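What Happens to Our Old Clothes? My Textiles Project Report
Brayden Cloutier
Apr 21, 2020

I picked this topic after clearing out my wardrobe in February and filling three bin bags without even trying. I took them to the clothes bank behind the supermarket, posted them through the flap and then stood there wondering where they were going. My tutor said that was a perfectly good question for a project, so off I went!

My plan had two parts. First I wanted to find out what people on my course do with clothes they don't want any more, and then I wanted to sort a real load of donated stuff by hand and see what sort of state it was in. A small charity shop called Zimonard (lovely people, very strong tea) let me go through a delivery in their back room, and I ended up doing 542 items over four visits. My back has not forgiven me.

I put everything into one of four groups: good enough to sell, needs a small mend, only fit for rags, and "other". The "other" group was meant to be tiny, but it filled up with odd things like single gloves, a curtain and a wedding waistcoat with the name Bermúdez sewn into the lining. I still wonder about that one.

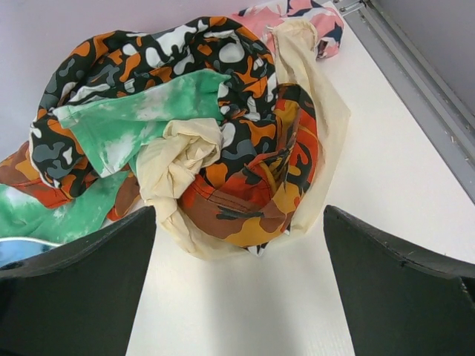
Fig. 1. Mixed fabric items, with a camouflage-patterned garment in black, orange, white and grey.

Patterned clothes were the hardest to judge. On a plain white shirt you spot a stain straight away, but on a busy print you can look at the same sleeve twice and miss a mark the size of a coin. I started turning everything inside out, and that helped loads with seams and thin patches too. If I did the project again I'd do that from the very first bag (I had to go back over all of my first visit's prints, which took most of an afternoon).

For the survey I used a free form and sent the link round my year group. I asked what people did with the last thing they got rid of, how long they'd had it and whether they knew how to sew on a button. I got 20 full replies, so I'm not going to pretend it speaks for the whole country. Most people said they gave things away or passed them to a brother or sister. A few admitted that anything with a hole goes straight in the bin, and I used to do exactly the same. The button question got the longest answers, mostly from people telling me about their nan.

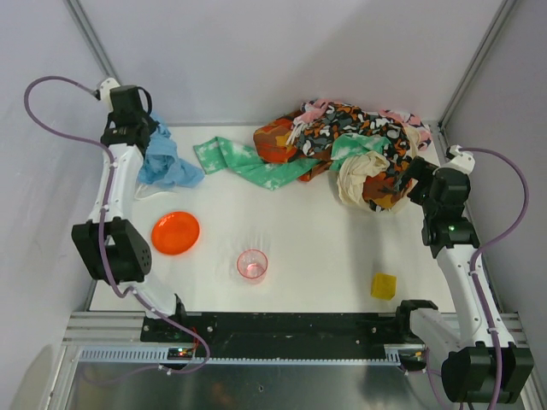

Fig. 2. White tabletop with a heap of blue fabric at the rear left corner.

Colour turned out to matter more than I'd expected. The manager at Zimonard told me that dark blue and black sell steadily all year, while anything bright tends to hang about until summer. She also said jeans are the one thing they never have enough of, and I believe her, as the pairs I sorted were gone from the rail by my next visit.

The shop sends its rags to a firm called Drako, who pay by weight. I emailed them some questions and got a short but friendly reply saying that zips and buttons are the biggest pain for them, as they all have to come off before the cloth can be cut up for wipers. I tried it myself on one old coat and it took me most of a film.

My report had a limit of 2,000 words and the first draft came out at 2,331, so a whole section on shoes had to go. I also dropped my comparison with Flerneo, the swap app my flatmate uses, after I couldn't find enough people who had tried it. I'd like to come back to that next year.

The weakest part of my work is the "needs a small mend" group. I was the only one deciding what counted as small, and I got stricter as I got tired. Next time I'd have a second person sort the same bag without seeing my notes, then compare the two lists. I've also learned to sew on a button, and there's a grey cardigan on my chair waiting for two more.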